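Pesley hand-held gripper: my review after the Gimmont open day

June 1, 2020

I had been meaning to write this up ever since I got home from the open day at Gimmont, and then April came and went and so did most of the spring, so please forgive me if I wander a bit. I went mainly for the Ondutholm arm, the big one on the posters, and I came home talking about the little hand-held gripper from Pesley instead.

You got 25 minutes per group, with 6 of us in mine, and a desk to work at. The idea is simple enough. You carry the gripper yourself, you pick things up and put them down the way you would like a robot to do it, and the software turns your session into practice material for an arm. I teach an evening class in basic automation, and I have tried to explain this with slides for two years. Ten minutes with the thing in my own hand did a much better job!

First, the feel of it. It's lighter than I expected and the balance is good, though my wrist was complaining by the end. The squeeze is smooth all the way through, with none of that sudden snap you get on the cheaper Ruawai model (which I own, and which I am fond of in spite of everything).
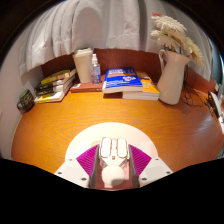
Books were the hardest for me. A thick one is fine if you come at it from the side, but a thin paperback lying flat wants patience, and I chased mine a good way across the desk before I learned to slow down. A paper cup was easy as long as I kept a gentle hand — squeeze too hard and you'll know it. The young woman running our table told me to watch the fingertips and forget about my hand, and that was the best tip I got all day.

The software is the weaker half. Our session came to 128 short clips, and sorting through them on the laptop was slow going, with menus that seem to have been named by three different people. I'd also like a printed guide in the box. The one they handed around was two pages long and mostly about charging.

Would I buy one? For my class, yes, and I've already put in the request. For a hobbyist at home I'd say try to get to a demonstration first, because the price isn't small and you'll know very quickly whether you enjoy working this way. Gimmont plans to hold another open day, and the coffee was good too. Four stars out of five from me, and I'd gladly add the fifth if they fix those menus.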